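Lollden Robotics Practice Office
@LolldenPractice
May 18, 2019

1/ Our working rules for humanoid robots in domestic bathrooms are open for comment. They apply to every team using a Lollden practice room, and to partner teams at Chauvin and Jenutell.

2/ Scope: wiping of fixed ceramic surfaces with a cloth held by the robot. Floors, mirrors and toilets are covered separately in the Skadow guidance and are not addressed in this thread.

3/ Rule 7 draws the most questions. The cloth must be in the grip before the arm crosses the rim of the basin. A dropped cloth is picked up by the operator only after motion has been stopped.

4/ Contact force on ceramic is set by the team lead and written in the log before the session starts. Operators may lower it during work. They may not raise it.

5/ Basin work: 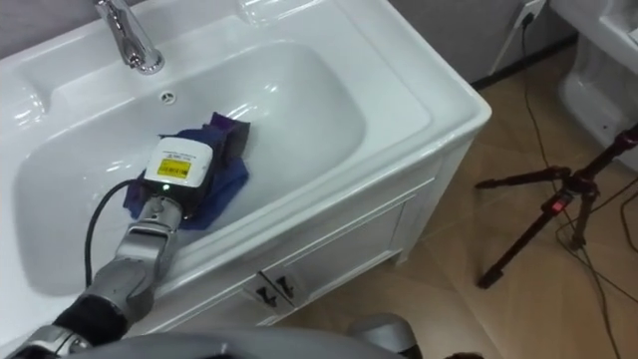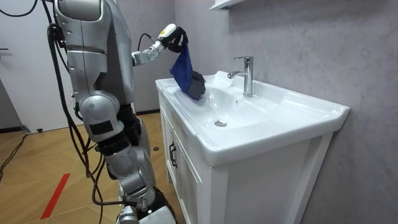
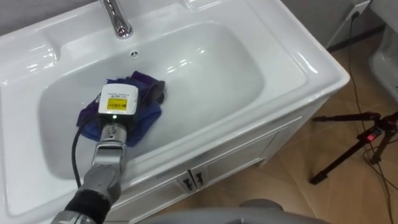
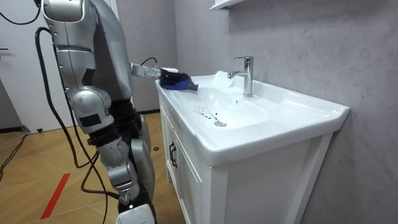

Wiping a vanity basin with a blue cloth, from several viewpoints.

6/ Cables. Any cable on the floor is to be checked before power-on and again after each change of stance. Slack near the wrist must clear the faucet through the full reach of the arm.

7/ Water. The supply to the faucet stays closed while the robot is powered. Teams that need a damp cloth prepare it outside the room.

8/ Floor marking. The line on the floor is the limit for people while an arm is moving. Anyone who has to cross it calls a stop first and waits for the operator to confirm.

9/ Records. Each session log lists the cloth used, the surface, the force setting and every stop, planned or unplanned. Logs are kept for 60 days. Logs containing an unplanned stop are kept until the next review, in December.

10/ We received 96 comments on the previous draft. Most concerned Rule 7 and the wording on stops, and both sections have been rewritten.

11/ Comments on this draft should cite the rule number and be limited to 100 words per rule. Please send them to Dayana Pacheco at the Practice Office.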